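Peppers, peppers, peppers

Pepper share is back. The Sunmont order came in Friday, bigger than expected, mostly red with a few yellow. Very few yellow. If you put yellow on your form and got red, sorry, we ran short and had to spread them out. Credit goes on your next box, no need to email.

Sorting is by color again, clear tubs, reds with reds and yellows with yellows. Please keep it that way when you pick up!! Last October they all got mixed and it took forever to sort out.
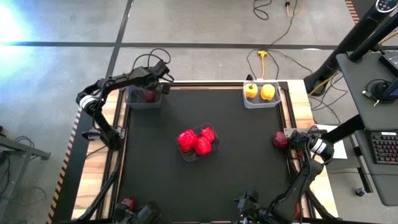 Requena Produce Club | Newsletter, March 24, 2019

Pickup is 3 to 5, side door. Bring your own bag, we are out of paper ones. Tubs stay with us. We lent out 12 in the fall and got 2 back, so please have a look in your cupboards, rinse and return, lids too if you still have them.

What to do with them all: roast and freeze. Halve, seeds out, skin side up, hot oven til the skins go black. Into a covered bowl, then peel. Freeze flat in bags. Reds come out sweeter, yellows are nice raw so maybe save those for salad.

Next order is onions and carrots. Forms are on the Rusovon Street table, get them in early becuase the list closes when its full.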